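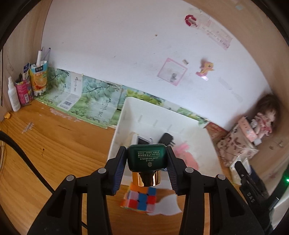 Desk Corner, Before the Clear-Out

Samah Amrani says every desk can be emptied in an afternoon. I have my doubts - small things breed. Gallery begun August 2019, more to follow as the shelves get done.

1. The green jar. DARANCE on the side, gold-colored cap. I've read plenty of promises on cosmetics and believed few. Undecided.

2. The cube. Sits on white felt with a wavy edge. Everyone means to solve it. Staying, against my advice.

3. The basket. A power adapter and something pink and fluffy in one bin is what Samah calls sorted.

4. The pen holder. Once a juice carton, now home to a marker and a pen. Better than the store-bought kind, I'll admit.

5. The doll in the floral dress. Not up for discussion.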